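Hisstead student robot club opens its doors with a tidy-up challenge

Hisstead, Friday, August 23, 2019

Hello from the Hisstead Robot Club! I'm Rokeya Sivakumar, I run the student side of things, and I've been handed the job of telling everybody what we've been up to and what's coming next. We have a new season, a new challenge and a few places going spare, so please do pass this on.

Our summer project has been the bedroom challenge, which means teaching a robot arm to cope with the sort of clutter most of us have lying about at home.

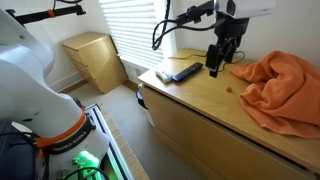
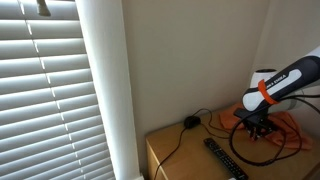 A remote control and an orange cloth on a wooden top, with the arm at work.

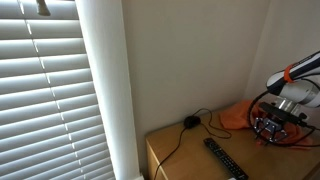
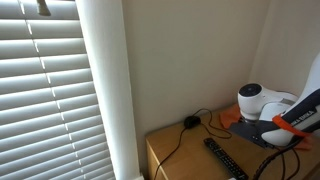
I love this project because it sounds so easy when you say it out loud. Pick up the cloth, fold it, put it down again. Then you try to write down what "fold" means for something that never lies the same way twice, and suddenly it's half past six and your lift home is waiting outside (sorry, Mum). By the end of July we had logged 293 attempts, and the students had argued over pretty much every one of them.

The team is mostly sixth formers, plus a couple of first-year undergraduates who used to be members and can't seem to stay away. They split into groups in May – one on grasping, one on planning the movements, and one on keeping the records straight. I was in the records group and I'm quite proud of our spreadsheet, thank you very much.

Our mentor, Amândio Lobo, has been with the club for three years. "They've stopped asking me for the answer and started showing me the numbers," he says. "I've had to go home and read up just to keep up with them."

Next up is the Skastby Student Cup, where we'll be competing against teams from Korville and Barrios. Every team gets 30 minutes to set up and then has to deal with a layout the judges have picked. Over 200 students are signed up already, so it's going to be loud!

We'd love some new members before then. You don't need to have done any coding, and the club is free. If you like taking things apart, keeping notes or arguing about cloth, you'll fit in fine. Parents are welcome to come and have a nose around too, and there'll be squash and biscuits.

To join, or to arrange a visit for your school or newspaper, ask for Rokeya or Amândio at the Hisstead Robot Club.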